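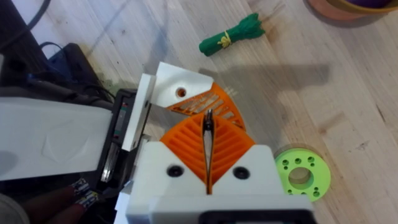 Dušan Golob wanted to know first what happens when a rib tears. Romadier's answer on the visit was that the finger is replaced whole, by hand, with no recalibration of the arm.

The Ultuva gripper kit is sold with printed white housings and orange ribbed fingers. The quoted rating is 600 grams, with a spare set after 60 hours of use. We were given 13 minutes at the bench. My question about finger wear on thin metal tools was noted for January.

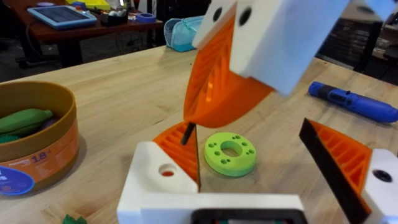

Price and delivery

Kits ship in eight weeks. Govmont handles service. Vlasta Spahić has the order form.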